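The Gripper That Reported Success

For most of April, the two-arm sorting cell at Corkum was dropping tubes and logging them as placed. The software said the cell was running at its normal rate. The baskets at the far side of the table said otherwise, and it took an operator comparing the log with what was physically in them to find out how large the gap was.

The task is a simple one on paper. Soft goods, mostly squeeze tubes and items in clear plastic wrap, are put on a table in no particular order. One arm picks an item, turns it so the printed code can be read, and either drops it in the correct basket or hands it to the other arm. The arms run on a control package called Bistolen, and the grippers are a parallel two-finger type supplied by Triantafyllou. Neither had given serious trouble with boxes and bottles, which is what the cell handled before it was moved to soft goods.

Nantana Rojanasak, who was responsible for the cell, first treated the problem as one of slipping. A tube that is partly squeezed out has no fixed shape. Grip it near the cap and the fingers close on something firm. Grip it in the middle and the wall folds inward, the fingers travel farther than expected, and the item hangs by a crease. In that condition it can rotate, and often it falls during the first fast move after the lift.

Falls of this kind were expected and the software had a check for them. After closing, the controller reads the distance between the fingers. If they have closed completely, nothing is being held and the pick is marked as failed. If a gap remains, something is assumed to be there. The threshold was set at 2 millimeters.

The weakness lay in the wrap. A fold of clear packaging bunched between the fingertips held them 3 millimeters apart with no product in the grip at all. The controller read a gap above the threshold, marked the pick as good, carried a scrap of film across the table, opened over the basket and marked the placement as good too. In a test run of 300 picks on mixed items, the log showed no missed placements. A hand check of the baskets found 82 items missing from them. Most were still on the table. Several were on the floor.

That last group is what moved the matter from a quality problem to a safety one.

The cell is allowed to run with people nearby as long as the arms stay below a set speed whenever they are carrying a load over the front half of the table. With no load, they may move faster. The load state came from the same gap reading. When a tube dropped out in mid-travel and the fingers sprang shut, the controller decided the arm was empty and raised the speed limit at once, in the middle of a move. An arm that had been traveling at a gentle pace sped up toward the basket row with no pause and no warning light.

"The move was legal at every point," Rojanasak said. "Each check passed. The arm was inside its empty speed limit, and the gripper was empty. What we had left out was that a person standing there had been watching a slow arm."

There were no injuries. One operator, reaching for a tube that had rolled to the edge, pulled a hand back when the arm accelerated, and pressed the stop button. The stop worked as designed. The report from that stop is the reason the log was examined in the first place; the count of missing items came afterward.

Cikent, the integrator that had set up the cell, first proposed raising the gap threshold. This was tried and dropped the same day. A flattened tube end is thin, and at a higher threshold the controller began rejecting good picks made near the crimp. It would lift a tube correctly, decide it had nothing, and let go. The number of falls went up.

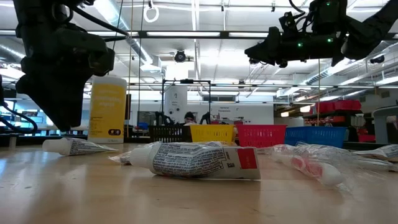

Squeeze tubes and clear wrap on the sorting table, with the baskets along the far side.

The fix now in use has three parts. Load state is no longer taken from the finger gap alone. The controller also compares wrist force before and after the lift, which separates a tube from a piece of film, although it is less certain with nearly empty tubes. The speed limit is fixed at the start of each move and can go down during the move but never up. And a placement is not logged until an overhead camera sees a change in the basket.

The camera check has its own trouble. Clear wrap throws bright highlights, and a shift in the highlights can look like a new item. Cikent has added a second view for this, and has left the older counting method running in parallel so the two can be compared. They still disagree on heavily wrapped items.

The cell is slower than before. Fixing the limit at the start of a move means a dropped item costs the full slow travel time, and the force check adds a short hold after every lift. Rojanasak has asked Triantafyllou for fingertips with a contact sensor in the pad, which would make the hold unnecessary. A set has been fitted to the left arm for trial — the right arm is still on the original fingers until the trial ends.

Contact the editors | Copyright, all rights reserved | Back to top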